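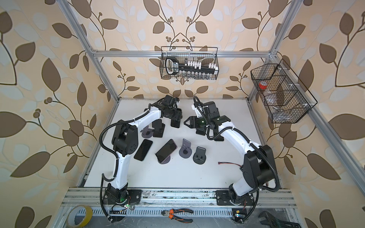 Does paying for a forest carbon credit cancel out a ton of carbon dioxide from somebody's furnace?

Only when the trees would have been cut without the money, and when they stay standing for as long as the gas stays in the air. Rūta Ramanauskas has read the paperwork for 29 forest projects over the years, and she would put her own cash into 2 of them.

I went to see her because Plarkdale, where I live and pay taxes, has started calling itself carbon neutral. The words are on the water bill and on the sign by the highway. The town's gas boilers are still running, the buses still burn diesel, and the change seems to rest on a purchase of credits from a stretch of hardwood called the Kurkitz tract, sold through a broker named Grondanness. I wanted to know what we had bought.

Ramanauskas spent most of her working life measuring trees for timber companies, and then for the people who check carbon projects. She quit the checking work and now teaches a course on forest measurement. She had printed the Kurkitz summary before I got there and had already been through it with a pencil.

"Start with the baseline," she said. "That's the story about what would have happened otherwise. Here the story is that the owner was about to log it hard. Fine. Was he? Who was going to buy the wood? There's no mill contract in this. There's no road plan. Half of this ground is steep and wet, and I wouldn't send a crew up there for the price they list."

I pointed out that the project had been verified, and that the town says so every time somebody asks. She was not impressed.

"Verified against what? The verifier checks that you followed the method. If the method lets you assume heavy logging, then you assumed heavy logging correctly, and you get your stamp. I signed some of those. The arithmetic was always good."

Had she felt bad about it? She took a while with that one. She said she had told herself that the weak projects were paying for better ones to come, and that after a while she stopped being able to name the better ones.
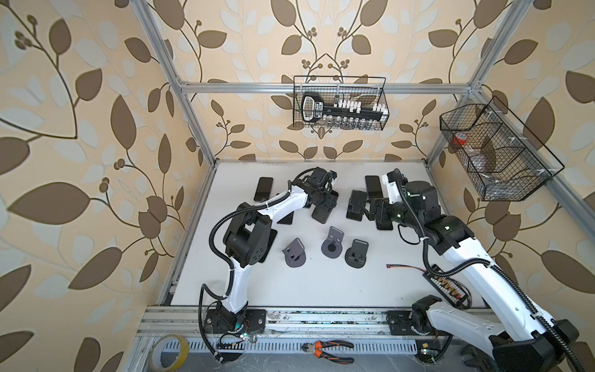
The second thing she had circled was the promise about time. The Kurkitz owners have agreed to keep the forest as it is for 18 years. I had assumed this was a typo, and so I asked her whether some longer term was buried in the back pages.

"I looked. That's the term. An oak that age is a teenager," she said. "And the gas from your boilers will be up there for centuries, a good share of it. So you've rented a parking space and called it a sale. When the agreement runs out he can log every stick of it, legally, and your town will have its certificate in a drawer someplace."

There is a cushion built in. A portion of the credits goes into a reserve, unsold, so that if a fire or a beetle outbreak kills part of the tract, the reserve can be canceled to cover it. For Kurkitz the reserve is 17 percent. I said that sounded like a reasonable number to me, though I had nothing to compare it to.

"Neither did they, I suspect," Ramanauskas said. "It comes off a scorecard. You get points for a fire road, points for a management plan. Then a dry summer comes along and it doesn't care about your points. I'm not saying it's too low. I'm saying I've asked how they got it, for this kind of forest in this kind of country, and I never got an answer I could repeat to a student."

I should say that I came in suspicious and she was telling me what I more or less expected to hear, which is a bad way to learn anything. So I took her comments to Emlyn Ifans, who arranges these sales for Grondanness and who agreed to talk by phone on a Wednesday evening. He was patient about it. He said that owners of steep ground do sell timber when they need money, mill contract or no mill contract, and that waiting for proof of a chainsaw means waiting until it's too late to protect anything.

"Rūta wants certainty about something that didn't happen," he said. "You can't have that. You can have a fair guess, made by a published rule, and everyone gets the same rule."

That is a better argument than the one on my water bill, and I told him so. I also asked whether he would describe a town that had bought a fair guess as carbon neutral. He said the wording was up to the client. 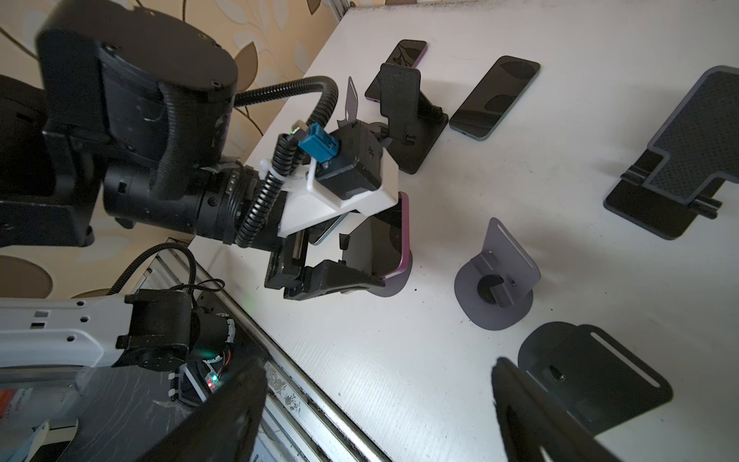 Back to Ramanauskas, to whom I read all of this. She laughed at "fair guess" and then said he was right about part of it. Owners do panic and sell. She has seen a hillside go in one season after a divorce. What bothers her is that the guess always leans the same way, since the owner, the broker, the buyer and the checker all do better with a bigger number, and the atmosphere doesn't get a seat at the table.

What would she have the town do with the money? She didn't want to be drawn into boilers, which she says she knows nothing about. She did bring up a woodland she admires, the Amegashie preserve, where a small land trust bought the ground outright and sells no credits of any kind. People give money, the trust buys acres, and it publishes a map.

"If you like forests, pay for forests," she said. "I'd be thrilled. Put it on the sign. Just don't subtract it from anything."

I asked the town office which baseline it had looked at before signing, and whether anyone had read the part about the length of the agreement. Pilar Farías, who handles the town's energy accounts, wrote back that staff had "relied on the independent verification supplied with the purchase." She added that a renewal is due to come up in June and that residents may send in comments. I've sent mine. As of this writing the sign by the highway hasn't changed, and neither has the wording on the bill.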